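Envelopes from Old Magazines
Filed under: Paper
Skill level: easy
Makes: as many as you have pages for

I love this project so much! It uses up the pile by the couch, and the person who gets the letter ends up turning the envelope over and over before they even open it.

What you need
An old magazine or booklet with smooth, fairly thick pages
One store-bought envelope you like the size of
Thin cardboard (a cereal box is perfect)
Pencil, ruler, scissors
Glue stick
Plain white labels

Step 1: Make a template
Gently pull apart the seams of your store-bought envelope and lay it out flat. Trace it onto the cardboard and cut it out. I keep two templates, one for notes and a bigger one for greeting cards. If your envelope tears a little when you open it, just draw the line where the edge should have been.

Step 2: Pick your pages
Go for big photos, maps, charts, anything with color or nice lettering. Printing in a language you don't read can be gorgeous, and so can those company brochures with arrows and boxes all over them. 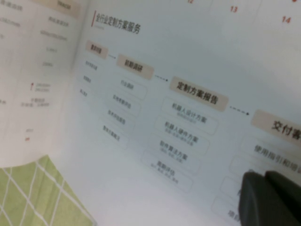 Abelardo Leiva wrote to say that he cuts through the staples first and takes the whole thing apart into loose sheets, and his edges have been much cleaner ever since. I tried it on Thursday and he's right, the pages lie so much flatter! Watch your fingers on the staples, though.

Step 3: Trace and cut
Lay the template on the page and slide it around before you commit. Tilting it is fine, and it often looks better that way. Trace on the back so the pencil doesn't show, then cut just inside the line. 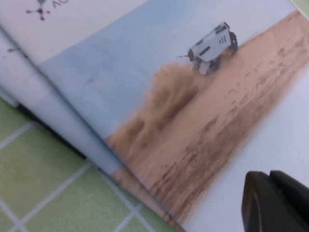

Think about where the front panel will land, as that's the part everybody sees. You want the best bit of the photo there with some calm space left over for the label. A desert shot with a white off-road vehicle bouncing across the sand is a dream for this: put the truck off to one side, and the label goes on all that pale blue sky.

Step 4: Fold
Fold the side flaps in, then the bottom flap up. Run the back of a spoon along each fold (or a bone folder, if you're fancy). Leave the top flap for last.
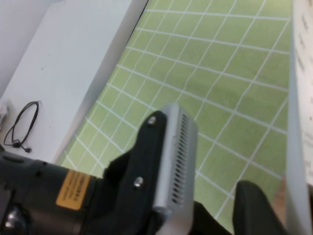

My bottom flap keeps popping open after a day or so, one reader commented, and I'm using plenty of glue! Try using less. A thin line right out to the edge holds better than a thick blob in the middle, and shiny paper needs to sit under a heavy book overnight.

Step 5: Check that it's square
Crooked envelopes fight with the card inside, so line yours up against something straight before the glue sets.

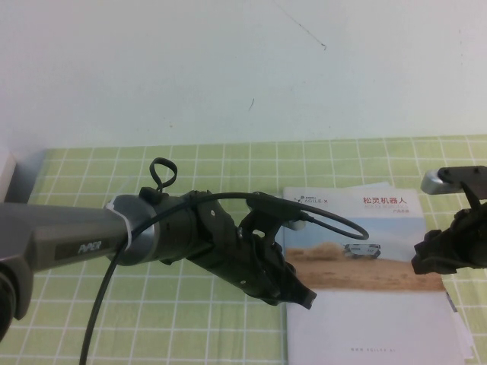

A ruler works for checking, and so does a cutting mat, but look around the house first. Anything with straight printed lines will do! A tablecloth like the light green one, with its grid of white lines, is great for this: set the bottom fold along one line and see if the sides run true with the lines going the other way. If they don't, peel the flap back and nudge it over while the glue is still tacky.

Step 6: Label and mail
Stick your label on the front, write the address in dark ink, and add the stamp. For cards 5 inches wide, leave a little extra room on each side so they slide in easily. Seal the top flap with the glue stick or a sticker.

Leftover scraps make good liners for plain envelopes, by the way. I'll post that one next.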